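Posted in July
By the trial team, Manríquez

Call for participants: home and small café testers for the Undo two-arm kit

We are looking for people who want to try the Undo kit for eight weeks and tell us in plain words what is good and what is bad in it. Undo is a tabletop kit with two robot arms. You teach it a task by moving the arms with your own hands, and afterwards it repeats the task. When it makes a mistake, you press one button and the arms go back along the same path to the last safe position. From this button the product takes its name.

Manríquez is a small company in Plambridge. We sell kits and spare parts for light automation, mostly to workshops and training centers. Undo is our first product for people who do not work with robots every day, and for this reason we do not want only engineers in the trial. If you have never touched a robot arm, please apply also.

What the trial is about

The trial has one theme, and it is coffee made by hand. We selected it after long discussion. Glass is slippery, paper filters are soft, and handles stick out where a gripper does not expect them. A kit which can move a carafe from one place to another without hitting its neighbor can do many other things in a kitchen. Also, coffee is something that many people make every morning, so testers will have enough occasions to practice.

You will teach the kit four tasks. The first is to lift an empty carafe and put it down in another place. The second is to hold one carafe in each gripper at the same time. The third is to pass a carafe from the left arm to the right arm. The fourth you choose by yourself, and we only ask that you write to us about it before you begin. In the first three weeks all tasks are done with empty glass. Hot water is allowed from week four, after a short video call with us, and only with the splash tray in place.

We have prepared the work cell in our own workshop in the same way as testers will have it, with a cloth on the table and the two arms on the front rail. The carafes come in different glass on purpose, dark, clear and amber-pink, because the camera at the wrist does not see all glass equally well.
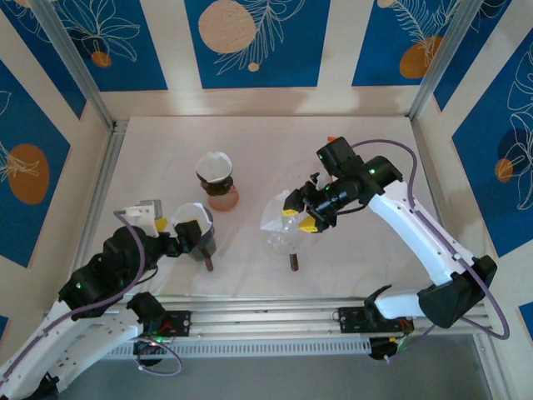
What you receive

The kit comes on loan in two boxes. Inside are both arms, the front rail with its brackets, the cable tray, a wrist camera, all cables, a table cloth, wall panels for the back and the sides, and a set of three carafes with filters. The panels are printed with a pattern. Some people in our office find it too lively, but it is the pattern we use and we ask you to leave it as it is until the trial ends, so that results from different homes can be compared.

You also receive a printed manual of 122 pages. We know this is long. Please read at least the chapters on mounting, on the stop switch and on the Undo button before you connect the power. The rest you can open when you need it.

For your time we pay 1,000 dollars, one half after week four and the other half when the kit is back with us. If you want to keep the kit after the trial, you can buy it for 1,179 dollars. There is no obligation to buy, and your payment does not depend on what you write in your reports. A tester who says bad things with good detail is very useful to us.

Who can apply

We have 23 places. Most are for private homes, and a few are kept for small cafés or shared kitchens. You can apply if all of the following is true for you:

- You are 18 years or older and live within one hour by car from Plambridge or Sundenum. Our technician must be able to reach you the same day if something is broken.
- You have a strong table that can stay in one place for eight weeks. A folding table is not enough. The arms are light, but when both of them move together, the table feels it.
- You have a grounded power outlet near the table and a stable internet connection.
- You can give the kit four hours every week. It is fine to divide them into short sessions.
- You can read and write English well enough to fill in a weekly form. Perfect grammar is not needed. Ours is not perfect either.

Homes with small children or pets are welcome when the table stands in a room that can be closed. Please mention it in your application.

People who work for another maker of robot kits cannot take part. If you are a student or teacher of robotics you can apply, but we will take only a few persons from this group.

What we expect from you

Once a week you fill in the form, and this needs twenty minutes. We ask how many times you used the Undo button, in which moment of the task, and if the arms came back to the position you wanted. We also ask for things that are harder to measure. Did you feel nervous near the arms? Did you stop to use some function because it was annoying? Was there a word in the manual that you did not understand?

Broken glass happens. Write it in the form and we send another carafe. You do not pay for it. Please do not glue a carafe together and use it again. One tester in the earlier round did this, and the repaired handle came off in the gripper.

The wrist camera records only while a task is being taught or repeated. The recordings go to our server in Sundenum and are used to improve the grip. We do not publish them. The camera can see your table and sometimes what is behind it, so keep letters and other private things away from there. You may ask us to delete any recording, also after the trial.

You may talk about the trial with friends and write about it where you like. We only ask you not to copy the manual or open the joints of the arms. Opened joints lose their calibration and must travel back to our workshop.

Known problems

We prefer that you know these before you apply.

The gripper sometimes closes too early on clear glass. We have put yellow tips on the fingers, which helps with the grip but not with the timing. The cables along the arms need enough slack, otherwise the wrist stops at the end of its turn and shows an error. Very thin paper filters can be moved by a fast arm, so keep the speed on low until the carafe is standing. The software at present runs on a laptop only, and there is no version for phones.

The Undo button goes back over movements. It cannot take back what has happened on the table. If a carafe has fallen, the arms will return nicely to their places and the carafe will still be on its side.

How to apply

Send us an email with the subject "Undo trial" and tell us where you live, on which table you would put the kit (with its length and width, please), and which fourth task you would like to teach. Two or three sentences for each point are enough. A photo of the table helps us but is not required. You do not need to send a résumé.

We read applications in the order in which they come and answer every one, including when the answer is no. Selected testers are invited for a two-hour introduction in our Plambridge workshop, starting at 5:30 p.m. so that people with a day job can come. The boxes are delivered in the week after it.

Questions before applying can go to the same email address. By telephone we are available in the mornings from 9 to 12.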